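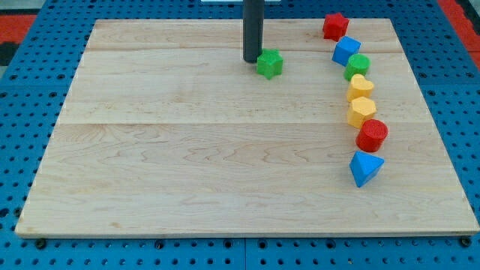 Our project was to make a shape-sorting set for children aged 4 and up, with a flat board to play on and a small set of plastic blocks. The work ran through October in the Hisamwood workshop, supervised by Noreen Foley. We chose maple for the board because the offcuts from Horgan were already dry and the pale colour lets bright blocks stand out. No single offcut was wide enough, so the board is three planks joined edge to edge, with the widest at the front. The joints came up as thin lines, and the wavy grain is strongest in the front plank. A few small dark marks are still on the left side near the front. We would sand these again before giving the board to a school.

Materials and cost

The maple cost us nothing. Glue, sandpaper and plastic came to $119, paid from the Vamell student fund. We left the wood unfinished for testing and have not yet picked an oil.

Blocks

The star gave us the most trouble. Its first version had thin points, and one of them snapped when it was dropped on concrete. We made the points thicker and left the top face textured for grip. The red and green stars both use the newer shape.

Gluing up

The planks were clamped overnight. On the first try the middle plank slid and we had to plane the whole top flat again, which took most of an afternoon. On the second try we put scrap blocks across both ends and it stayed put.

Still to do

Round over the front edge. Ask the Plarkness playgroup for a trial date. Write up the drop tests.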